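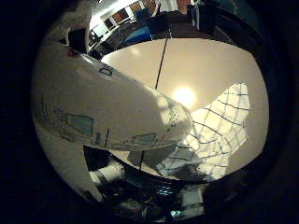 4 min read

Yogurt starter is back on the shelf

Last updated: 24th May

The Cultik starter sachets are back at Fillstead after a gap that lasted most of the spring. They are in the small fridge by the flour bins, next to the butter. A box has two sachets in it, and each sachet will start a quart of milk. The price is the same as before.

Several of you have asked for written directions, as the leaflet in the box is short and gives its temperatures in Celsius only. What follows is the method we use for the plain yogurt on the tasting table. It works with whole milk or 2% milk. Skim milk will set too, but it comes out thin and gives off a lot of whey. Lactose-free milk sets fine and tastes sweeter.

Pour a quart of milk into a heavy pot and warm it over medium-low heat until it reaches 180°F. Stir it often and scrape the bottom so it doesn't catch. Hold it at that heat for ten minutes if you like a thick yogurt. Then take the pot off the stove and let it cool to 110°F. You can speed this up by standing the pot in a sink of cold water, but keep checking — it drops fast near the end, and it is annoying to have to warm it back up.

Spoon off the skin if one has formed. Put a little of the milk in a cup, stir in the starter until there are no lumps, and then stir the cup back into the pot. Pour everything into clean jars and put the lids on.

The jars now need to stay warm and still for six to eight hours. An oven with only the light on does the job in many kitchens. A picnic cooler with a bottle of hot water in it works well, and so does a thick towel wrapped around the jars in a warm closet. Don't move them or stir them to see how they are doing. At six hours, tip one jar very gently. If it pulls away from the side in one piece, it is ready for the fridge. If it still runs like milk, give it another hour and look again. Longer in the warm means a sharper taste.

Chill it overnight before you eat it. It firms up a good deal in the cold, and a batch that seemed too loose at bedtime is often fine by breakfast.

Saving some for the next batch

Set aside two tablespoons of plain yogurt before you add fruit or honey to anything. Use that in place of the sachet next time. It should be less than a week old. With the Cultik powder you can usually go four or five rounds before the yogurt starts to turn stringy or slow, and at that point you should open a fresh sachet. If you want one you can keep going for years, ask at the counter for the heirloom culture. We don't stock it, but one of our regular customers gives it away in baby food jars and we can pass on your number.

If something went wrong

Yogurt that never set was most often mixed while the milk was too hot, which kills the culture. Check your thermometer in a glass of ice water, where it should read 32°F. Ours was off by six degrees last October, and we threw out a lot of milk before anyone thought to test it.

A grainy texture comes from heating the milk too quickly. It's still good to eat, and it disappears in pancakes or a marinade. A layer of clear yellow liquid on top is only whey. Stir it in or pour it off. Pink or orange streaks, fuzz, or a smell that puts you off mean the whole jar goes in the trash, and you shouldn't save any of it as starter.

Straining

For a thicker yogurt, line a strainer with cloth, set it over a bowl, and leave it in the fridge for two hours. Leave it overnight and you get something close to cream cheese, good with salt and chopped chives. The whey that drains off can replace the water in bread dough. It also keeps for about a week in a jar.

Jars

The wide-mouth quart jars are low again. We have handed out around 3000 jars of all sizes since the shop opened in Kastthorpe, and last month 91 came back. If you have some under the sink, please bring them in, with or without lids. Labels are fine, but please rinse the jars first.

The Midtbø crocks came in with the same delivery as the starter. They hold a half gallon, have a clay lid, and keep a steady heat if you warm them with hot water before filling. They cost more than a jar by a long way, and a jar and a towel will make the same yogurt. We ordered 23 and will not get more before fall. One has a chip in the glaze near the foot and is marked down — it's on the bottom shelf by the door.

Next time we will cover kefir, which needs no heating at all. If you have grains to spare, please put them in a covered jar with a little milk and leave them at the counter with your name on the lid.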